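How to fill small gaps with adhesive from a syringe

This guide is for people who repair small things at home or in a small workshop: a loose chair joint, a cracked plastic cover, a drawer front which moves a little. I use syringes for this work because the glue goes exactly where I want it, and I waste much less than with a bottle. I learned on cheap materials and made many mistakes, so I write the steps in the order I follow them today.

What you need

– one syringe with a cap and a short tip
– adhesive which is thin enough to flow (I use Stullell, but any slow wood or plastic glue is fine)
– sandpaper, grit 600
– paper towels and a small piece of cardboard
– masking tape
– a light clamp or a strong rubber band

Prepare the table

Choose a flat table with a smooth surface that you can wipe. Move away everything you do not need. I prefer a light color, as I can see a drop of dark glue immediately. If your table is wood, cover it with baking paper and fix the corners with tape.

Prepare the gap

Brush out the dust first. If there is old glue inside, fold the sandpaper and pull it through the gap a few times. Do not make the gap wider than it is. Then put masking tape on both sides, as close to the edge as possible. It takes 3 minutes and saves a lot of cleaning.

Before you open anything, put the two parts together dry and check that they close well. With my old Jeteo chair I forgot this, and I discovered a bent staple in the joint when the glue was already inside. I had to take everything apart again with sticky fingers.

Hold the syringe

Hold the barrel level, over the table, and keep your hand in the middle of it. If you hold it too far back, the front end moves every time you breathe. The other hand goes to the tip. With this hand you guide, and you also keep the tip from turning while you work with the cap.

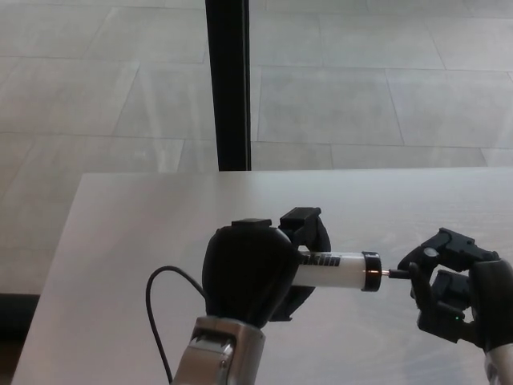 The grip should be firm but not strong. A barrel that you squeeze too much can slip forward suddenly, especially if your gloves are new. Practice the movement two or three times before you remove any cover from the tip, until both hands know their place.

Make a test line

Press a short line on the cardboard. The first part often has air in it, so continue until the line is even. If the glue comes in separate drops, it is too thick or too cold. Put the closed syringe in a pocket for ten minutes and try again. In August I never have this problem, but my workshop is cold in winter.

Fill the gap

1. Put the tip at the far end of the gap.
2. Press slowly and pull the syringe back toward you.
3. Stop pressing a little before the end – the glue continues to come for a moment.
4. Wipe the tip with paper.
5. Close the joint and put on the clamp or rubber band.
6. Remove the tape while the glue is still soft.

For a deep gap I make 2 thin passes and let the first one settle. One big pass looks filled from outside, but it can leave an empty place below.

Cleaning and storage

Wipe the tip again and close it well. I write the name of the glue on a piece of tape and put it on the barrel, after I once mixed up Stullell and a filler from Pekton. Keep syringes lying flat in a closed box, away from children and away from the heater. Used tips go to the trash only when the glue inside is hard.

Leave the repaired part alone until the next day, also if it already feels dry. The time on the glue package is more important than the feeling of your finger.

Tóth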